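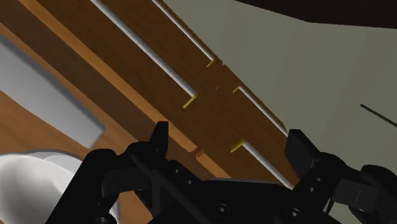
Kerttu Nieminen
先说明一下，中文不是我的母语，我写得慢，句子可能有点硬。请大家包涵，也欢迎改我的错。我想写几条关于绩效谈话的事情，对象是第一次带团队的人。

Kerttu Nieminen
我在 Hakala 做内部培训，主要的课是教新任主管怎样和下属一对一谈话。以前我自己也是主管，在 Disen 带过一个小组。那时候没有人教我，我是在谈话里犯了错误以后，才慢慢学会的。

Kerttu Nieminen
我的第一次年度谈话，对方是一位比我年长很多的同事。我准备了四页纸，从头念到尾，念完我问他："您有什么问题吗？"他说没有。我很高兴，以为谈得很顺利。

Kerttu Nieminen
到了十月他提出离职。离职面谈不是我做的，是人事部做的。人事后来告诉我，他说了一句话："她从来没有问过我想做什么。"这句话我记到今天。

Kerttu Nieminen
所以我现在上课，第一个练习很简单：两个人坐下，主管只可以提问，不可以评价。时间是十九分钟。为什么是十九，没有什么理论，我们的教室时间表剩下来就是这么多，后来习惯了，就没有改。

Kerttu Nieminen
很多学员到一半就受不了。他们会说："我觉得你应该……"我就举一下手，他们就停下来，重新想一个问题。有一位学员后来说，那是他那个月里最累的一段时间。

Kerttu Nieminen
中文里有一个词我很喜欢，叫"追问"。我的母语里没有完全一样的词。我理解的意思是，对方回答了，你跟着他的回答再走一步。新主管常常准备了一张问题清单，问完一个就打勾，然后问下一个，对方说了什么他没有听进去。

Kerttu Nieminen
举一个课上的对话（我稍微改过，当事人同意我写出来）。
主管：你对现在的工作满意吗？
下属：还可以吧。
主管：好。那你明年的目标是什么？
"还可以吧"后面明明有东西，可是他走过去了。

Kerttu Nieminen
第二次练习，同一位主管是这样问的：
主管：你对现在的工作满意吗？
下属：还可以吧。
主管："还可以"的那一部分是哪一部分？
下属想了很久，然后说，他喜欢和客户见面，但是他大部分时间在做报表。他们就谈到了报表应该由谁来做。

Kerttu Nieminen
有人在下面问：那不满意的话要不要说？要说。我没有说主管不可以批评。我的意见是先后顺序的问题。先听，再说。如果您先批评，后面您听到的都是对方的解释。

Kerttu Nieminen
说到批评，我教的方法也不是我发明的，很多书里都有：讲您看见的事，讲这件事带来的影响，然后停下来。最难的是停下来。大家都害怕安静，一安静就开始补充，补充到最后批评变成了道歉。我自己也是这样的。

Kerttu Nieminen
比较一下这两句：
"你最近态度不太积极。"
"上次和 Prinda 的会议，材料是会议开始以后才发出来的，客户没有时间看。"
第一句对方只能反对或者沉默。第二句可以谈。

Kerttu Nieminen
更正：上面我写的是"反对或者沉默"，有一位朋友私信我说，用"辩解"比"反对"更自然。谢谢，我同意。我不删原来的，大家可以看到我学习的过程。

Kerttu Nieminen
再讲一讲记录。在 Trimarthorpe 那边的分部，主管以前用一张很长的评分表，每一项都要打分。谈话的时候，主管看着表，下属也看着表，两个人都不看对方。我们和他们一起把表改短了，现在只留三个问题。

Kerttu Nieminen
三个问题是：
过去这段时间，哪件工作你愿意再做一次？
哪件工作如果可以交给别人，你会交出去？
我作为你的主管，下个季度应该改变什么？

Kerttu Nieminen
第三个问题，刚开始的时候几乎每个人都回答"没有，都很好"。这个很正常，请不要失望，也不要逼他。如果您上次听了意见，真的改了一点，下一次他就会多说一点。我见过的情况是要经过两次谈话，有的人更久。

Kerttu Nieminen
回复一个问题：远程的谈话怎么办？我的建议是打开摄像头，但是把自己的画面关掉。看着自己的脸很难听别人说话。另外请不要一边听一边打字，键盘的声音对方听得很清楚。要记的话用纸和笔。

Kerttu Nieminen
又一个问题：下属比我年长，也比我懂技术，我凭什么评价他？我很理解，我当年就是因为这个才写了四页纸，想用纸来保护自己。您不需要比他懂。您可以直接说："这方面您比我有经验，我想知道我怎样能让您的工作更顺利。"这句话说出来并不丢脸。

Kerttu Nieminen
关于"您"和"你"，我也请教过几位中国同事。他们的意见不一样。有的说对年长的下属用"您"是尊重，有的说用"您"反而有距离。我最后的办法是听对方怎么叫我，然后跟着他。如果哪位有更好的办法，请写在下面。

Kerttu Nieminen
有一位读者问谈薪水要不要放在同一次。我的意见是分开。如果对方知道最后会讲到钱，前面的话他都在等。我们现在中间隔两个星期。不过我知道有的公司制度不允许，那至少开头就告诉他今天谈不谈这件事。

Kerttu Nieminen
时间的安排也补充一点。请不要放在下班以前，也不要放在大会议的后面。我自己喜欢上午，喝过咖啡以后。谈完请给自己留一点空，把听到的写下来。如果马上进下一个会，到了晚上您只记得自己说过的话。

Kerttu Nieminen
还有，答应的事情请写清楚日期。"我去问一下"这句话很危险。下属会等，您会忘。我在 Disen 的时候忘过一次，是一个同事想换项目的申请。我道歉了，他也接受了，可是后来他不再向我申请什么了。

Kerttu Nieminen
如果问到了，答案是"不行"，也要告诉他。有的主管觉得坏消息可以晚一点，等对方自己忘记。对方不会忘记的。

Kerttu Nieminen
课上我还会让大家交换角色，主管来演自己的下属。规则是要演得公平，不可以演成笑话。有一位学员演完以后坐在那里没有说话，休息的时候他过来问我，能不能把他下个星期的谈话提纲再看一遍。我们一起划掉了一大半。

Kerttu Nieminen
有朋友想要那三个问题的文件。我问过公司，可以分享，没有保密内容。中文版是我自己翻译的，Hakala 的一位同事帮我校对过。需要的人请留言，写上您的团队大小和行业，我按顺序发。4/25/24 以前留言的，我都已经发了，没有收到的请看一下垃圾邮件。

Kerttu Nieminen
下一次我想写试用期的谈话，特别是怎样告诉一个人他没有通过。这个题目比较重，我需要多一点时间找合适的词。如果您经历过，不管是坐在哪一边，都可以私信告诉我，我不会写出名字。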